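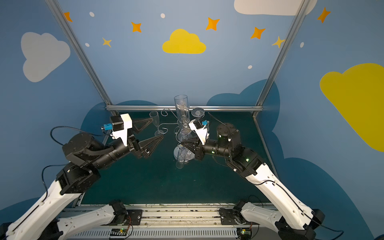

Two-arm cell with a glass rack at the centre of the table. The left gripper is open beside a champagne flute; the right is at the stem of the rack.

The Plostilitz grip-loss fault was a recurring failure in two-arm glass-handling cells run at the Plostilitz test site. One arm held a wine glass rack steady while the other hung stemware on it. In the fault, the holding gripper lost force without raising an alarm, and the rack turned or tipped as the next glass was placed. It was first logged in September by the technician Irfan Awan.

Occurrence
The fault appeared in 4 of 219 logged runs. In three of them glassware was broken. In the fourth the rack turned but stayed upright, and the run was marked as complete until the joint records were checked. No injuries were reported. Fragments entered the finger joints of one gripper, which was replaced.

Cause
An inquiry led by Kaj Bundgaard traced the fault to the Rornix motion controller software. To limit heating, the controller lowered the current to any gripper motor that had been still for 20 seconds. The holding arm often waited longer than this while the other arm lined up a glass. The fingers stayed where they were, so the position check passed, but the grip was too weak to resist a sideways push.

An earlier explanation, that the cable running along the holding arm was pulling on its wrist, was dropped after the fault was repeated with the cable unclipped. Worn finger pads were found on one unit and made the slip worse - they did not cause it.

Correction
The current limit was removed for any gripper marked as holding and replaced by a temperature cut-out that stops both arms. A force check before each placement was added in the same release. The revised software was run 84 times at the Andlow workshop without a repeat of the fault.

Related faults
The Chaimongkol stall, sometimes confused with this fault, affects the moving arm only and always raises an alarm.

See also
Gripper (robotics)
Protective stop
Thermal derating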